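Wamgate: Two Arms, One Shirt, Final Report

Project group: Thư Vương, Nikola Petkov, Ljubica Kadrić 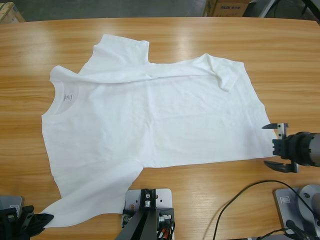 Thảo Đinh read our first draft and wrote in the margin that a shirt takes a person four seconds to fold, so would we please say on page one why we spent a term on it. Fair. We picked folding because cloth never lies the same way twice, and because the proposal was due at midnight.

1. What we set out to do

Wamgate is a pair of arms bolted to a table in the shared workshop. The goal was a plain T-shirt, dropped any old way, flattened and folded into a rectangle with no human hands involved. We allowed up to 3 minutes per shirt, a limit we chose before we had met the arms.

2. Build

The table came first and caused the most arguments. Nikola wanted a steel bench. Ljubica pointed out that we had a wooden one and no money. Wood it was, with a metal mounting plate under each arm. The glossy top turned out to matter more than any part we paid for: overhead light bounces off it, and our software spent two weeks in February treating the reflections as sleeves. Turning off half the lights fixed this and annoyed everyone else in the workshop.

The gripper fingers went through several versions. Straight ones slid over the cloth with great dignity and picked up nothing. The right gripper now has a pointed upper finger and a curved lower one, so it can get under a hem and pinch.

3. Results

We logged 372 attempts. Of these, 249 ended with the shirt flat enough to start folding, by a standard Thư wrote down and then defended against the rest of us. Full folds were much rarer, and we have put them in a table in the appendix, where they can be alone.

The usual failure was a doubled layer near a sleeve. The software sees one outline, grabs both layers and drags the whole shirt toward the hem. White cloth makes it worse, as the fold shadows are very faint. A striped shirt would have been kinder, but we had already promised plain.

4. What we would change

A matte cloth over the table, before anything else. Cables routed underneath. Slower closing on the left gripper, which at present shuts like a stapler. Ljubica would also like the three-minute limit struck from the record, and the other two authors agree.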